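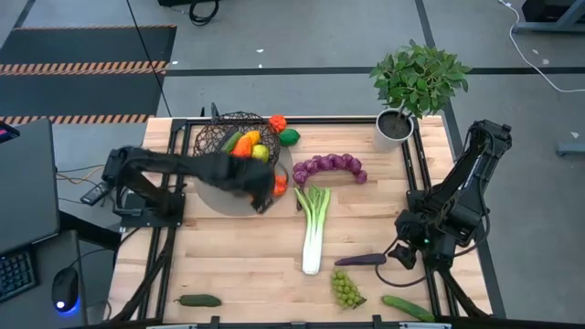
*Reading time: 2 minutes*

# About Clulus

Clulus writes the house rules for people who work next to robot arms. We run a test room in Ritdale, we publish a handbook of good practice, and we spend a surprising amount of our working lives arranging vegetables.

The vegetables need explaining to visitors, so we'll do it once. A rule that says "grip delicate items with appropriate force" is a fine rule until somebody asks what appropriate means. We'd sooner set out grapes, a leek and an aubergine between two arms and find out which sentences in the handbook fall over.

Rafia Pirzada and Spyros Janevski started the company after several years of writing safety manuals for other people, most of which were used to prop up monitors. Their first handbook had 226 rules. The current one has 29, and Spyros still mourns a few of the others – he was especially fond of the one on lanyards.

## What we do

We check how a robot work area is set up and run, and we write down what we'd change. Then we come back and see whether anyone did. Our clients are mostly small labs and training rooms, plus Donati, who have a large kitchen and strong opinions about it.

Each review covers the same ground:

- who may start the arms, and who may stop them (everyone)
- what is marked on the floor, and whether people walk over it anyway
- how objects are chosen, laid out and put back
- how a grip is set up and checked before a task is repeated
- what gets written down when something is dropped

The last point causes the most trouble. People will happily log a collision, but a dropped lemon feels like a private matter.

Grip checks are done one object at a time, at low speed, with a person at the controls who has no other job. Long things are awkward, and a cucumber will teach you more about finger placement than a wooden block ever did.

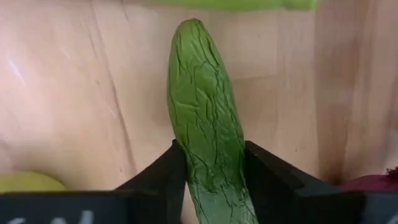 ## Who we are

Rafia looks after reviews and has the final word on wording. Shagufta Soomro runs the test room and wrote rule 7, "Put it back where the sheet says", after an April we don't discuss. Kamran Afridi handles training. Laurier Grewal keeps the Stukex log, our shared record of drops, slips and near misses, which passed 1,000 entries last spring and is more readable than you'd expect. 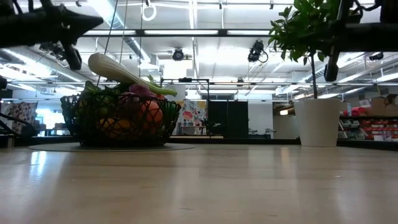 **Do we need to stop work while you carry out a review?**

Carry on as normal, please. We need to see an ordinary day, including the bits you were hoping to tidy up first.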